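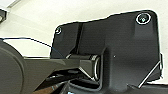 What should you check first when a home-built gripper starts to wobble?

The screws, then the pivot, then the cable. In that order. Most wobble is a screw that backed out a quarter turn and you can fix it with the key you already have in your hand.

January 14, 2022
By Jiahui Lei
11 comments

Workshop tips, arm build edition. Typing this between glue-ups so it's short on manners. We've been at the arm in the shared shop at Vovcombe since June and these are the things I keep writing on the back of my hand.

Screws

Hex keys first. Throw out the rounded ones, all of them, tonight. A worn key will chew a small socket in one go and then you're drilling. Keep two good keys on a string at the bench and don't lend them.

Start every screw by hand, all the way round the part, before you tighten any. Plastic housings pull crooked if you snug one corner and then go looking for the next. Snug, then cross over, then snug again. Stop when it stops. You are not changing a tire.

Into metal: a dab of the removable threadlocker, let it sit overnight. Into plastic: none! Some of it cracks plastic. I lost a whole cover to that, teh good one too.

Mixed sizes on the same part – draw the outline on cardboard and poke each screw through where it came from. Muffin tin works also but the tin gets kicked.

Pivots

Power off, unplugged, before fingers go anywhere near a joint. Not just the switch.

Wiggle the link side to side. Then up and down. Sideways play usually wants a thin washer. Up and down play usually means the hole has gone oval, and no washer fixes that. Reprint it or sleeve it.

Dry lube on plastic, one drop of light oil on metal against metal, wipe off what you can see. Never the spray can. The spray gets on the belt, the bench, your sandwich.

If it squeaks only in one direction look for a burr. Fingernail round the edge. A bit of fine paper wrapped on a pencil takes it off.

Cables

Leave slack. More than that. Move the joint by hand to both ends of its travel with the cable in place, then tie it down. I did it the other way round for a month and went through connectors like popcorn.

Ties loose enough to slide a matchstick under. Cut the tails flush with nail clippers or you'll bleed on it later.

Label both ends. Masking tape flag, pencil not pen, pen smears once there's oil about. Sorin Sandu has every lead at his end of the shop numbered and his highest is 123, which seems like a lot for one arm but he's never plugged the wrong thing in so.
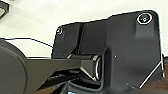

Also on cables, keep them out of the gap where the link swings. Run it slow the first time with your hand on the cutoff and watch the cable, only the cable. Then run it again and watch everything else.

Covers and black plastic

Printed parts in black look great and hide cracks. Flashlight held low and sideways, turn the part slowly. White toothbrush for the dust, dry. If you must wash, lukewarm water and dish soap, parts off the arm obviously, and let them dry a full day.

No acetone. No hot car either, I left two brackets on the dash and they came out as bananas.

Shelf bins: we bought the Collorex ones secondhand and the lids don't shut but they stack. Cheap jars do the same job.

The first power-up after a rebuild

Clear the table. Phone off the table as well. Half speed or less. Let it do the same small move over and over while you make coffee within sight of it, not in the next room. Mine is written down as 100 cycles and then every screw gets checked again. Something has always moved.

Write what you changed on a card and leave it with the arm. Date, part, which screw. In a shared shop the next person will otherwise undo your fix, nicely, and tell you they tidied up.

Bench stuff

Magnet dish for screws. A towel under the work so a dropped one doesn't bounce. Old pillowcase over the arm at night if anybody is sanding.

The vise we use says 1912 on the side and it's stil better than the new one. Cork on the jaws for plastic parts, hold it with double-sided tape, change it when it goes shiny.

Next time: belts, and how I got the Ursu motor mount off without breaking it (hair dryer, patience, wooden wedge). If you have a trick for stripped sockets that isn't the rubber band one leave it below, I've tried the rubber band one.

Share 11 comments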